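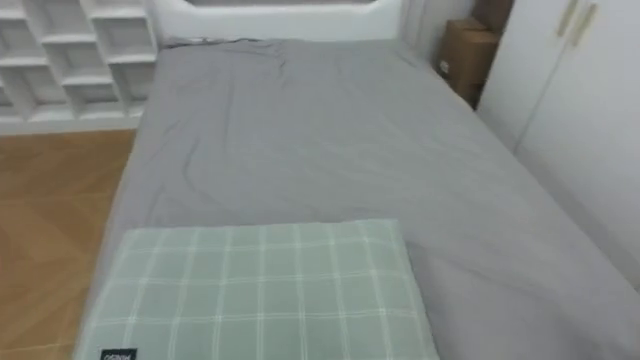 Figure 1. Bed with a grey fitted sheet and white headboard.

# Sleep and pacing in a multi-day hill race: a study of the Hedgate Round

Final report, Sports Studies project module, November

## 1. Background

The Hedgate Round is a non-stop foot race of 100 miles over open moor and farm tracks. Runners carry their own kit and decide for themselves when to sleep. There are two indoor checkpoints, Brannigan and Ginora, and both have bunks. The clock keeps running while a runner is inside.

Most training advice for races of this kind deals with distance and climbing. Sleep is left to the runner. I wanted to find out whether the people who slept at the first checkpoint, Brannigan, slowed down less in the second half than the people who went straight through.

## 2. Data

The race publishes checkpoint times for each runner going back several editions. After removing duplicate rows I had 2596 checkpoint records. Each one gives a bib number, a time in and a time out. There is no direct record of sleep, so I used time spent inside as a stand-in. A stop of 90 minutes or more was counted as a sleep stop. Anything shorter was counted as a food and kit stop.

This cutoff is a weak point. A runner can sit in a chair for two hours with bad feet and never close their eyes. I also sent a short survey to past entrants through the race mailing list, and the answers supported the cutoff in most cases.

Times came from the Drastex trackers that every runner has to carry. The trackers lose signal in the valley before Ginora, and for that section I used the handwritten checkpoint sheets.

## 3. Method

I split the course at Brannigan and worked out moving pace for each half. Stop time was left out of both. The slowdown is the second-half pace divided by the first-half pace, so a value of 1.00 means no change and a higher value means the runner got slower.

Runners who dropped out before Ginora were left out of the pace comparison but kept in the dropout count. I did the work in a spreadsheet and checked 500 rows by hand against the original sheets. Errors were mostly times entered in 12-hour form, such as 4:10 for 16:10. These were fixed before the final run.

## 4. Results

Runners with a sleep stop at Brannigan slowed down less than those without one. The gap was largest among runners who reached Brannigan after dark. For the fastest group there was almost no difference, and most of them did not sleep at all.

Dropouts went the other way from what I expected. More of the runners who had a long stop at Brannigan dropped out there. I think this is a problem with the measure. Someone who is already hurt stays inside longer before giving up, and the sheet shows it as a long stop.

## 5. Limits

Weather was not included. One edition had a course change that added 800 feet of climb after Brannigan, and I did not adjust for it. The survey was answered mainly by finishers.

## 6. Further work

A small group wearing wrist sleep monitors would settle the question of the 90-minute cutoff. The spreadsheet and the survey form are in the module folder, with the corrected rows marked in yellow.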